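The Bag by the Door

I have owned eleven bags in my adult life that were supposed to be the last bag, and I can tell you where every one of them let me down. The canvas messenger gave out on a train platform. The leather one weighed as much as a toddler before I put a single thing in it. The very expensive one with the magnetic closure opened itself upside down on a flight of stairs, and a complete stranger handed me back my deodorant.

So when my editor asked for a few pages on the everyday backpack and how people pack one, I said yes before she got to the end of the sentence. I wanted to know what everybody else was carrying. I also wanted, very badly, to look inside other people's bags (this is a terrible thing to want and I have wanted it since grade school).

I started with Esperanza Halvorsen, because she repairs them. Her shop is called Loletti and it sits on a side street in Quintanilla, between a locksmith and a place that sells only lamps. Zippers are most of her business. She keeps the dead ones in a pickle jar on the counter, and while we talked she fished out a slider with its mouth bent open and pushed it across to me like a jeweler.

"People think the teeth go," she said. "The teeth are fine! It's this little guy. You stuff the bag, you pull him sideways, he spreads, and then he's walking along closing nothing."

Pulling sideways is how I have closed every bag I ever owned. I said so. She took my backpack off my shoulder without asking, laid it flat, pressed the two sides of the opening together with one hand and ran the zipper around with the other. It took no effort at all. I have been fighting that zipper for three years.

Her other big complaint is about what she calls the porcupine load, where something hard and pointy rides right against the cloth. A student's compass. A tent stake. One man brought in the same bag over and over with the same hole in the same corner, and it took her until the fourth visit to ask what he kept down there. A corkscrew, loose. She sewed in a patch and gave him a cork.
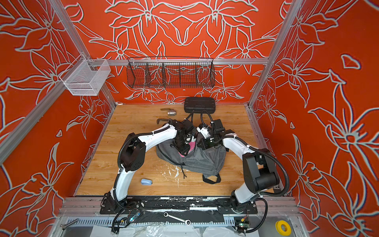
Hard things want to be in the middle of a bag with soft things all around them, and I know this, and I have still put a stapler straight down the front pocket. Roscoe Delacroix would never. Roscoe does plumbing and small repairs out of a backpack, on a bicycle, in all weather, and when I met him for coffee he unpacked the entire thing onto the café table while our waiter stood there holding two cups.

Everything heavy was rolled in a bath towel. It was a big ugly brown towel, and he rolls it the same way each morning, starting with the longest wrench, folding a layer of cloth over, then the next one down, so that no two tools ever touch. The roll goes in upright against his spine. He told me that weight out at the far end of the bag pulls your shoulders back with every turn of the pedals, and that he learned this in one afternoon with a cast iron fitting and never needed to learn it again. Small parts ride in old sock toes tied with string. His lunch goes on top in a lidded tin, and he has strong feelings about the tin. A sandwich in a bag with a wrench is a pancake by ten.

I asked if he'd ever thought about a proper tool bag and he looked at me kindly. "A tool bag only has one shoulder," he said.

Tsehay Abdella has the opposite problem. She teaches music to small children in four different schools, and nothing she carries weighs much, but there is so much of it. Shakers, scarves, sheet music, a flat drum, stickers for the brave. For years she was a digger. You know a digger when you meet one: arm in to the elbow, eyes on the ceiling, talking the whole time. The class would start without her while she hunted for the bells.

What fixed it was color. She sewed pouches from leftover curtain lining, one color to a kind of thing, and now she opens the bag, sees the green one, and pulls. That's the entire system. I went home and tried it with what I had, which was a set of zip pouches from a company called Caloseo that I bought in August and never took out of the wrapper. They cost me less than dinner and I resent how well they work. Chargers in the blue, paper in the yellow, and the awful one, the red one, for pens, lip balm, allergy pills, and whatever else used to live in the bottom seam with the crumbs.

Let me talk about the bottom seam for a minute. When I tipped my own bag out onto the bed for this story I found a theater ticket, a hex key from a bookcase I no longer own, a cough drop that had become part of the lining, two keys I can't identify, and a computer mouse I had replaced because I thought I'd left it in a hotel. I had also been carrying a river rock. I remember the beach. I remember thinking I'd put it on a windowsill. That rock rode to work with me all fall.

Tipping it out is the part everyone I spoke to agreed on, and most of them do it more than I'd have guessed. Mwajuma Makori does it every single night. She's a nurse who works the early shift, and her bag gets emptied onto the kitchen counter when she comes in, wiped with a damp cloth, and packed again before she sits down. "If I sit down first, it isn't happening," she told me, and I felt that in my bones.

She packs backward. Last thing needed goes in first, so her change of clothes is at the bottom, rolled, then her shoes with the soles facing out, then lunch, and right at the mouth of the bag a cardigan, because the bus is freezing. The cardigan does double duty as a lid. I have stolen this. There is something very pleasing about opening a bag and having the first thing your hand meets be soft, and it keeps everything underneath from climbing out when you set the bag down on its side, as I always do, even though Esperanza made a face when I told her.

(Her face was about the handle. She wants you to hang a bag by the loop at the top, and she wants you to stop picking up a full one by a single shoulder strap, which tears the stitching where it meets the back panel. She had a row of them waiting for her behind the counter, all torn in the very same place.)

Then there is the question of how much bag you need, and for that I called Gwenaël Sabatier, who walked from one end of a country to the other with a pack so small that people kept asking where the rest of it was. He logged 2,202 kilometers on that trip and kept a list of every item he didn't touch for 3 days running. Anything on the list got mailed home. He mailed home a pillow, a novel, a second spoon. He mailed home a mirror and then, he admitted, bought another mirror.

His advice for ordinary people going to ordinary offices was to do the same thing with a drawer in place of the mailbox. Take out whatever you haven't used, put it in the drawer, and see if you go looking for it. My drawer filled up fast. I went back for the umbrella and the hand cream. The hardcover I'd been meaning to finish is still in there – I'm reading it in bed, where it should have been all along.

I did weigh the bag before and after, on the bathroom scale, holding it in my arms like a cat. It came out 10 pounds the first time. I'm not going to give you the second number because I had already put the rock back in by then. It's a nice rock.

You'll want to know what bag to buy, and I'm sorry, I'm not going to be much help. I tried one from Gevinley that runs close to a car payment at $300, and it's beautiful, with a laptop sleeve that doesn't touch the floor when you set it down and a strap that clips over your breastbone. I also borrowed my nephew's old school backpack for a week and had no complaints apart from the smell. Esperanza uses a bag somebody never came back to collect. Roscoe buys his secondhand and looks only at the straps and the base. Mwajuma's was a gift and has a hospital fundraiser logo on the pocket, mostly worn off.

The one thing I'd look for now is an opening that goes wide. Those narrow drawstring tops look great on a hook in a store and they turn every one of us into a digger. If you can lay the bag down, unzip it, and see to the bottom, you can pack it in two minutes with the coffee still dripping. Mine takes me four. I'm still getting the zipper technique down, and the red pouch is already full again.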